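About Us

Pekmont Workshop started in a two-car garage in Herell, when a handful of neighbors pooled their tools and decided to build a robot arm together over one long winter. The winter ended, the arm wasn't done, and by March we had run out of garage. These days we share a rented unit behind the old dairy, with 17 members, 2 benches that everybody wants and a coffee maker we really ought to replace.

We're a teaching shop as much as anything else, and you don't need to know a thing about motors or code to come in (plenty of us didn't!). New members usually begin by helping on whatever is already underway, holding a bracket, routing a cable, or sitting at the laptop while somebody more patient explains what the numbers mean. The open evening runs from 6:30 until we get hungry, and dues are $18 a month, parts bin included.

Our big shared build at the moment is Arno, a table-top arm with a two-finger gripper that we've been teaching to pick up bread and put it in a basket. It's a lovely, maddening job. We're on the 62nd version of our notes for it, and everyone who stops by has an opinion about the fingers. Come and add yours, we'd be so glad to have you.
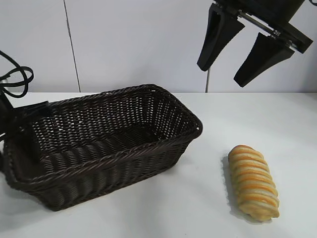 Photo: Pekmont Workshop
Arno's gripper open over the table, with one roll and the wicker basket still empty.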